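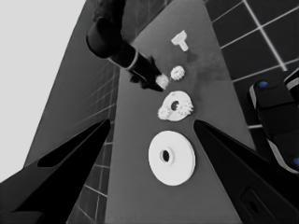
Letzte Änderung: 27/11/2021

Ticket 247 — Kavis Endstufe, Brummen auf dem linken Kanal
Status: gelöst, unter Beobachtung
Bearbeiter: Henrik Steinbach
Kategorie: Stereo-Endstufen / Störgeräusche

Fehlerbeschreibung des Kunden

Gleichmäßiges Brummen aus dem linken Lautsprecher, unabhängig von der Stellung des Lautstärkereglers am Vorverstärker. Der rechte Kanal ist unauffällig. Das Geräusch ist vom Hörplatz aus in leisen Passagen deutlich wahrnehmbar. Erstmals bemerkt im Juli, nach dem Umbau der Anlage in ein anderes Rack. Seitdem keine Veränderung, auch nicht nach längerer Betriebszeit.

Angeschlossene Geräte

Endstufe: Kavis, Stereo, Eingänge wahlweise XLR oder Cinch
Vorverstärker: Warunton, Ausgang per Cinch
Plattenspieler: Nolte, über externe Phonostufe
Lautsprecher: Grerier, Standmodell, 6 Ohm
Netzleiste: Hersteller unbekannt, ohne Filter

Außerdem ist am Vorverstärker ein Kabeltuner angeschlossen. Diese Angabe fehlte in der ersten Meldung und wurde erst auf Nachfrage ergänzt.

Schritt 1: Lautsprecher und Lautsprecherkabel

Anlage ausgeschaltet, Kabel links und rechts an der Endstufe getauscht. Nach dem Einschalten brummt der rechte Lautsprecher. Lautsprecher und Kabel scheiden damit als Ursache aus. Verkabelung wieder zurückgesetzt.

Schritt 2: Endstufe ohne Signalquelle

Beide Cinchkabel an der Endstufe abgezogen und Kurzschlussstecker gesetzt. Beide Kanäle ruhig. Gleichspannung an den Lautsprecherklemmen mit dem Multimeter gemessen: links 9 mV, rechts ähnlich. Werte in Ordnung. Kein Hinweis auf defekte Siebelkos oder einen Fehler in der Eingangsstufe.

Schritt 3: Vorverstärker angeschlossen, alle Quellen getrennt

Das Brummen ist wieder da, allerdings leiser als im Ausgangszustand. Netzstecker des Vorverstärkers in der Leiste gedreht, keine Änderung. Cinchkabel links gegen ein neues Kabel gleicher Länge getauscht: Brummen weg. Altes Kabel durchgemessen. Der Schirm hat am endstufenseitigen Stecker nur zeitweise Kontakt, der Widerstand springt beim Bewegen der Zugentlastung. Vermutlich mechanische Belastung durch den engen Abstand zur Rückwand des neuen Racks.

Schritt 4: Quellen einzeln angeschlossen

Phonostufe: ruhig bei abgesenkter Lautstärke, bei hoher Verstärkung normales Rauschen. Erdungsleitung des Plattenspielers sitzt fest.

Kabeltuner: sobald das Antennenkabel steckt, tritt auf beiden Kanälen ein leises Brummen mit dem Netzton und Oberwellen auf. Bei abgezogenem Antennenkabel verschwindet es. Es handelt sich um eine Masseschleife über den Schirm des Antennenanschlusses, die mit dem Kabelfehler aus Schritt 3 nichts zu tun hat, sich mit ihm aber überlagert hat. Der Kunde hatte den Tuner für seinen eigenen Test lediglich ausgeschaltet. Das genügt nicht, die Masseverbindung bleibt dabei bestehen.

Maßnahmen

Cinchkabel ersetzt, beide Kanäle, gewinkelte Stecker auf der Endstufenseite.
Mantelstromfilter in die Antennenleitung direkt vor dem Tuner eingesetzt.
Endstufe im Rack nach vorn versetzt. Abstand zur Rückwand jetzt über 60 mm.

Der Schutzleiter der Endstufe wurde nicht verändert. Der Kunde fragte nach, ob sich das Problem durch Abkleben des Schutzkontakts beheben lasse. Das ist unzulässig und lebensgefährlich, auch als vorübergehender Test.

Ergebnis

Nach dem Einschalten kein hörbares Brummen am Hörplatz. Direkt am Hochtöner bleibt ein schwaches Rauschen, auf beiden Kanälen gleich. Das entspricht dem normalen Verhalten dieser Gerätekombination.

Nachtrag

Der Kunde meldet ein leises mechanisches Summen aus dem Gehäuse der Endstufe, nicht aus den Lautsprechern. Es tritt nur zu bestimmten Tageszeiten auf und klingt von selbst wieder ab. Wahrscheinliche Ursache ist ein Gleichspannungsanteil im Netz, auf den Ringkerntransformatoren dieser Größe empfindlich reagieren. Befestigungsschraube des Transformators auf festen Sitz geprüft, kein Befund. Ein DC-Filter zur Probe wurde angeboten, Rückmeldung steht aus.

Das Ticket bleibt bis zur Rückmeldung offen für Ergänzungen. Neue Messwerte bitte hier eintragen und kein zweites Ticket anlegen — H. Steinbach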